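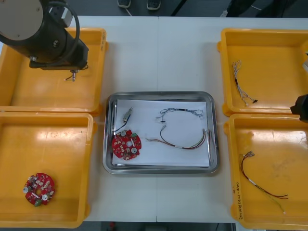
Sinaga objected in review that sorting is too simple a task to justify two-arm teleoperation, and that scripted picks would give the same examples at lower cost. We disagree for deformable parts. A scripted grasp on a wire harness fails whenever the bundle lies differently from the template, and those failures carry no correction for the policy to learn from.

3.2 Collection protocol

The Jekatmont set covers round circuit boards and several kinds of wire harness. Parts are presented in a paper-lined steel tray between four yellow trays, and the two arms work from opposite sides of the table. We collected 900 episodes, of which 321 include at least one regrasp. Regrasps were kept. Episodes stopped by the operator were stored separately and are not used in training.
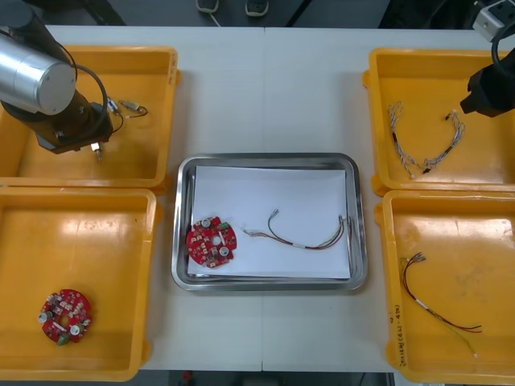

Vol. 2, p. 200

Figure 2. Workspace during collection, with boards and harnesses spread over the center tray and the yellow trays.

Part poses were not fixed between episodes. Operators were told to vary the order of parts and to leave harnesses as they fell. Each episode was labeled with the part type and the target tray; grasp points were not labeled. The Gellinier baseline was trained on the same split with regrasp segments removed, and both models used the action format described in Section 2.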